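Looking after the bun cell: a small gallery

I've been the main keeper of our two-gripper steamer cell since February, and people keep asking me what the upkeep involves. Mostly wiping, checking bolts and arguing with cables! We call the cell Okiston (Chaltu Tufa named it, don't ask me), and its one job in life is moving buns in and out of a steamer. I put this page together so the next person on the rota has something to look at besides my handwriting in the logbook.

Layout comes first. The steamer goes in the middle of the white table, lid on the left, plate on the right, and I set it up that way every morning before 9. If the pot creeps even a little toward one side, the fingers start brushing the rim, and then I get to spend my lunch re-teaching positions. The wall stays bare on purpose — Shona Tosh hung a calendar up there once and the lid detection sulked all afternoon.

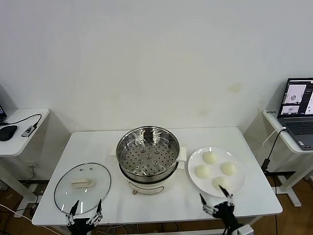
Lid, steamer and a plate of four buns, with both grippers at the near edge of the table.

The fingertips are what I fuss over most. They pick up a film of starch that you can't really see but can definitely feel, so I wipe them with a damp lint-free cloth and then a dry one. I do that after every 30 cycles, more if the dough was sticky. Fingertips get swapped as a pair at 900 cycles. I used to push them further, but one worn pad next to one fresh pad makes for very lopsided buns (ask Chaltu, she ate them). 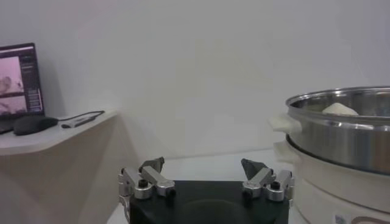 Then there are the linkage pivots. I open the fingers all the way, cut the power, and wiggle each link by hand. Any click or side play and I go over the bolts with the small torque driver, a touch at a time, left finger and right finger in the same order so I don't lose my place. Please don't oil them! Oil near food is a no, and it grabs flour dust like crazy anyway.

After that I power back up and run the open-close routine six times with nothing in the grip, watching for one finger lagging behind the other. If it lags, I rerun the zeroing step from the laptop before I go hunting for anything mechanical. Nine times out of ten that clears it.

Still on my list: tidying the cables under the table, and a new cover for the left wrist, which Shona is sketching now.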